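Grande question du mois de mai : pourquoi une association de quartier qui imprime 65 livrets par trimestre possède-t-elle trois agrafeuses, dont deux qui n'agrafent rien ? Je déroule, j'ai le temps, le copieur préchauffe.

Contexte : le livret, c'est le programme de l'été plus les recettes de l'atelier cuisine. Vingt pages pliées. Enfin, vingt quand Uriel Tovar ne rajoute pas une recette à 22 h. Il a rajouté une recette à 22 h.

Première agrafeuse : la petite, celle du tiroir à couverts (ne me demandez pas). Elle prend deux feuilles. À la troisième elle produit une sorte de virgule en métal, très jolie, qui ne tient rien du tout et qui raye la table.

Deuxième agrafeuse : achetée chez Savis il y a deux ans, garantie « usage intensif ». Elle a connu un usage intensif un après-midi. Depuis elle s'ouvre quand on appuie et se ferme quand on tire.

Troisième agrafeuse : la grosse noire. La longue, la brillante, celle qu'on range derrière la bouilloire pour que les enfants de Kidum ne tombent pas dessus. Un bras long comme un jour de réunion, un bout arrondi, et l'air de savoir ce qu'elle fait.

Problème : on avait perdu ses agrafes. Tout le monde était sûr qu'elles étaient « dans la boîte ». Nous avons onze boîtes. L'une contient d'autres boîtes.

Je suis donc parti en acheter à la papeterie Mahmoud, sans avoir noté le format, comme un débutant. Le monsieur me demande : 24/6, 24/8, 26/6 ? J'ai répondu « des moyennes ». Il a posé son café pour me regarder.

Coup de fil à la salle. Achilleas Vlachopoulos décroche, cherche l'agrafeuse, trouve l'agrafeuse, la pose sur la nappe et m'annonce qu'il n'y a aucune indication dessus. Aucune. Il a bien regardé.

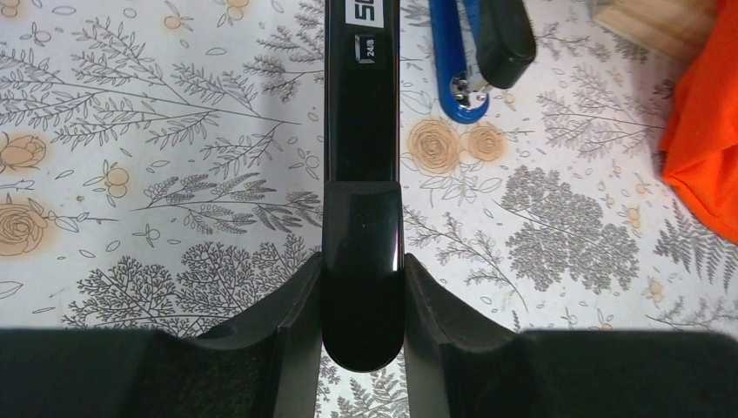
24/8, donc. Pour ceux qui débarquent : le 24 c'est la grosseur du fil, le 8 la longueur des pattes en millimètres. J'ai appris ça à quarante-quatre ans, debout entre les gommes et les intercalaires, et je compte m'en servir dans tous les dîners jusqu'à Noël.

Une 24/6 dans le gros livret, ça traverse à peine et ça vous lâche la couverture au premier courant d'air. Nous l'avons fait pendant tout l'hiver. Si votre programme de janvier a perdu ses pages du milieu, c'était nous, pardon.

J'ai pris 2 000 agrafes. À deux par livret, ça nous fait 1 000 livrets, soit un peu plus de quinze trimestres. Uriel trouve que c'est trop. Uriel est aussi l'homme qui a acheté 1 175 pailles en carton pour un goûter.

Un mot sur la nappe, on m'a déjà écrit deux fois à son sujet. Fougères grises, branchages, roses orangées : oui, c'est celle des repas. Non, on n'a pas d'autre table assez longue pour plier. Oui, on la secoue après. Les agrafes tordues adorent les motifs à feuillages, elles s'y cachent comme des insectes.

Conseil technique gratuit : on agrafe AVANT de plier, livret ouvert à plat, deux agrafes dans le pli, dos vers le haut. Dit comme ça c'est évident. J'ai quand même retrouvé dans la pile un exemplaire agrafé par la tranche, côté ouverture. Impossible à lire, mais très solide.

Pour le pli, marquez d'abord à l'ongle, puis repassez avec le dos d'une cuillère. Cedance vend pour ça un plioir dans un étui en feutre. La cuillère marche aussi et permet de finir le yaourt.

Bilan de la réunion d'hier soir, point 4, « petit matériel » : la petite retourne au tiroir à couverts « au cas où ». J'ai demandé au cas où quoi. On est passés au point 5.

La Savis, on la garde pour les pièces. Je n'ai vu personne ici démonter quoi que ce soit depuis que je suis inscrit, mais la motion a été adoptée à main levée, et j'ai levé la mienne, il était tard.

La noire a désormais sa place officielle : étagère du haut, à droite des filtres à café, avec ses agrafes à côté d'elle dans un bocal à cornichons. Rincé. Deux fois. Ça sent encore un peu l'aneth quand on ouvre.

J'ai écrit 24/8 au feutre sur le couvercle. Achilleas a ajouté en dessous « pas des moyennes ».

Les livrets seront à l'entrée dès demain matin, servez-vous. La recette de 22 h est page 21, c'est un clafoutis, il manque la quantité de lait. Uriel la donne de vive voix à qui la demande.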